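Tenach Opens Its Bonded Zone to Private Lessees, but Keeps the Currency Rule

The government of Tenach has approved a revised statute for the Arellano bonded zone that allows private firms to hold leases directly from the zone authority for the first time. Until now every lease had to pass through the state holding company, which took a share of the rent and kept a veto over subletting. The change takes effect in December.

The statute leaves the currency surrender rule in place. Exporters in the zone must still sell 60 percent of their foreign receipts to the central bank at the official rate within the period set by the finance ministry. Firms had asked for the share to be lowered or for the conversion to take place at the market rate. Neither request appears in the final text.

Under the new lease terms, a private lessee may hold a plot for 24 years, with one renewal. The lease can be pledged as collateral with a domestic bank. It cannot be pledged to a foreign lender without written consent from the zone authority, and the statute sets no deadline for the authority to reply to such a request. Lawyers who commented on the draft pointed to this gap, and the wording was not changed.

Registered firms in the zone number 270, according to the authority's latest register. Most are in light assembly, textile finishing and packaging. Existing tenants of the holding company may convert to a direct lease by filing an application and settling any rent arrears. Those who do not apply remain under their present contracts until those contracts expire.

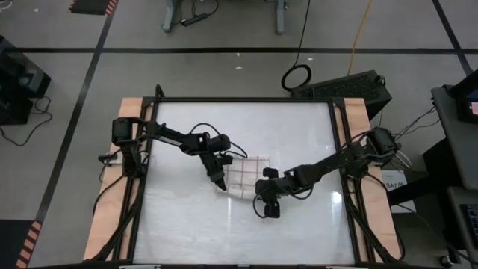
The rent schedule has also been rewritten. Plots were previously priced by floor area alone, at a rate fixed by decree. The new schedule uses a base charge of 2,255 Tenach crowns per plot per month plus a variable charge tied to assessed land value. The assessment is carried out by the land office, and a lessee may appeal it once in each assessment cycle. Appeals are heard by a panel inside the zone authority itself. An earlier draft sent them to the commercial court.

Evaristo Mendoza, an economist at the research firm Zernance, said the leasing change was a real step and that its value would depend on the rule left alone. "A transferable lease is a property right, or close to one," he said. "A firm can borrow against it, sell it, or walk away from it. But the same firm is handing over more than half of its export earnings at a price set by somebody else. That is a tax, and it should be counted as one."

Mendoza's argument rests on the gap between the official and the market rate. When the two are close, the surrender rule costs an exporter little beyond paperwork and delay. When they move apart, the loss on each converted unit grows in step with the gap, and it falls hardest on firms with thin margins and local wage bills. Firms that buy most of their inputs abroad face a second cost: they must go back to the central bank for currency they have only just surrendered, and they wait in the same line as everyone else.

The finance ministry disputes that reading. In a note published with the statute, it said the surrender rule supplies the currency needed for fuel and medicine imports and that a sudden cut would put the official rate under pressure. The note also said the zone already enjoys duty relief on machinery and parts, and that this relief should be weighed against any conversion loss. It gave no estimate of either amount.

The neighboring zone at Cilus is often cited in this debate. Cilus ended mandatory surrender when it was set up and charges a flat levy on exports in its place. The levy is visible on every invoice and does not change with the exchange rate, so a firm can price a contract some months ahead with a known cost. Cilus is smaller than Arellano and has a weaker port connection, and direct comparison of the two is difficult. Its tenants also pay higher rents.
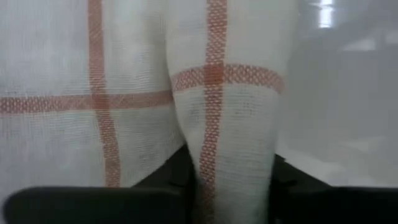 Two other provisions in the statute received less attention. The first lifts the cap on foreign ownership of zone firms, which had stood at one half. A foreign investor may now own a zone firm outright, provided the firm sells no more than a fixed share of its output in the domestic market. That share is to be set by regulation, and the regulation has not been published.

The second concerns labor contracts. Zone firms may hire for a fixed term without the approval of the district labor office, which was previously required for every contract shorter than a year. Severance rules are unchanged. Unions objected to the provision during the comment period — their submission argued that fixed terms would be used to avoid seniority pay — and obtained a clause that limits a worker to three consecutive fixed terms with the same employer.

The legal status of the holding company is left open. It loses its monopoly over leases but keeps the plots it already manages, along with the warehouses and the internal road network. Private lessees will have to contract with it for road access and storage. Access charges are to be "reasonable and published," in the words of the statute, with no formula attached. Mendoza said this was the point where he expected the first disputes. "If you free the lease and keep the gate, the price moves to the gate," he said.

Applications for conversion will be accepted at the zone authority's main office and must include the current contract, proof of registration and a statement of arrears from the holding company. The authority said it would process them in the order received. Applicants will be charged a filing fee, which is refunded if the application is refused on formal grounds.

The central bank is due to review the surrender share after the statute takes effect. The review is not required to lead to a change, and its findings go to the finance ministry before publication.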